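Posted in: Phones & Gadgets, Everyday Tech

Why I keep my phone one more year

In July my phone will have its third birthday, and in the shop this is already old age. The seller at the Trolora store looked at it on my palm like a doctor looks at an X-ray. He was polite. He asked if I knew that I could bring it in and get some money off the new one, and I said I would think. I have thought now, and the answer is no, at least for one more year.

First I should say what phone it is. It is an Ivska, the middle model, the one with the plain back. I bought it because the expensive one was too wide for my hand, and I have never missed anything from the expensive one except maybe the better zoom. The screen has a scratch near the corner from a key. The speaker is a little weaker than before, or my ears are.

The real problem was the battery. Last winter it went from 32 percent to nothing while I was standing at the bus stop with my ticket on the screen. The driver let me ride, but I was ashamed the whole way. After this I carried a power bank everywhere, a heavy thing in the coat pocket, and I started to look at new phones in the evening, as I think many people do.

My colleague Zanele Visser told me to change the battery first. She had done it with hers at a small repair place called Jafri, near the post office, and she was satisfied. I was afraid of it. I had read in a forum that the fingerprint reader can stop working when the phone is opened, and somebody else wrote that the glue is never the same again. But I went there, and it took less time than my haircut. The fingerprint reader works. About the glue I cannot say, I do not put my phone in water.

With the new battery I come home in the evening with almost half left. I use it for messages, the map, music, the bank and too much news. I don't play games, so maybe for a player it would be different.

The second question is updates. The maker promised three years of new system versions and two more years of security patches. So in July the new versions stop, but the patches continue. I had to read this sentence on their support page several times, because they write "support" for both things and it is easy to think that everything ends together. For me the patches are the important part. The last big version moved the alarm clock button to another place and I still press the wrong one. 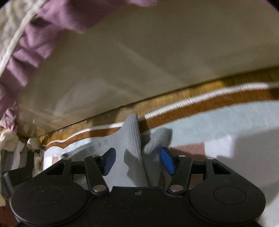
Then there is the price. The new model that the seller showed me costs much more than mine did, and the carrier offers to divide it in monthly payments. Enden, my carrier, is good at this. The monthly number looks very small and friendly. But when I asked what I pay now, without any phone inside the plan, I saw that the difference over the whole contract is more than a good bicycle. I need a bicycle more than I need a better zoom.

I do not want to say that everybody should do the same. If the camera is your work, or if your bank app does not open anymore, then of course you change. My friend Hanyu Lu buys a new one each year and sells the old one quickly, and he has calculated that he loses less than people imagine. I believe him, but I don't have the patience to write the ads and answer to strangers.

So I bought only a new case, a dark green one, and I cleaned the charging port with a wooden toothpick (gently, and with the phone off). The cable sits tight again. I was about to buy a new cable too, so this saved me one more small thing.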